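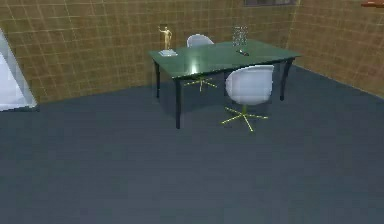
4. What the Break-in Calls Sounded Like

I went into this part of the study expecting the callers to be the hard bit. They weren't. Most people who phone in a break-in are pretty good at saying what happened, and the trouble starts when somebody has to squeeze it into a dispatch code.

We had 835 calls from the Dildale dispatch center, all tagged at the time as some kind of burglary, attempted burglary or prowler. After I threw out the repeats (neighbors calling in the same alarm, mostly, plus a run of pocket dials that I listened to far too much of), 299 were left with both usable audio and a matching patrol report. Norbert Kratochvíl and I coded all of those separately in Gresari, then sat down and argued. We argued most over the word "inside." If a caller says "there's someone inside," do they mean inside the house, inside the garage, or inside the gate? I put those down as unclear. Norbert wanted to go by whatever the caller said next, and after a long afternoon with the April recordings I came around to his way of doing it.

The first 60 seconds of each call got the closest look. That's where the dispatcher picks a code, and once a code is in, it tends to stay in. Callers who opened with a place ("I'm at the back of the store") usually got the code that the patrol report ended up agreeing with. Callers who opened with a sound – glass, a thump, the dog going crazy – were much more of a mixed bag. I'd love to say why, but the audio only gets me so far. Some of them were whispering, and a few clearly didn't want to leave the room they were in to go and check.

I should also say a word about the alarm companies. Their operators read from a script, so their calls are short and tidy and almost useless for what I wanted. "Rear door, motion, no answer on callback" is fine for sending a car, but there's no story in it to code. We kept these in the totals and left them out of the wording analysis. Lieselotte Wegener, who ran the same coding sheet on calls from Inditz, made the same choice, so the two sets can at least be laid side by side.

One thing bugged me all the way through. Patrol reports get written after the fact, by an officer who has usually seen the dispatch code on the screen already. So when the code and the report agree, that could mean the dispatcher got it right, or it could mean the officer went along with it. I went back through the reports looking for corrections in the free-text box and found fewer than I'd hoped – officers fix the address a lot and the offense type hardly ever. I treat agreement as a loose guide from here on, and the comparisons in the next section should be read that way too.

Figure 4. Rendered room: tiled wall with a small framed picture, and a dark doorway.
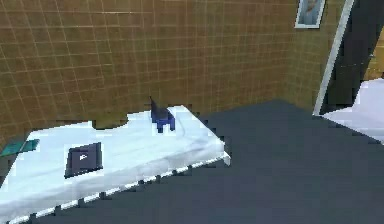
4.1 Comparing Dildale and Inditz

The Inditz calls run longer, and I think most of that is down to the intake form. Dispatchers there ask for a callback number before anything else, so the caller's own account starts later and my cutoff catches less of it. Lieselotte reran her set with the clock starting at the caller's first full sentence. The place-first pattern held up, a bit weaker than in Dildale, and the sound-first calls were just as messy as mine.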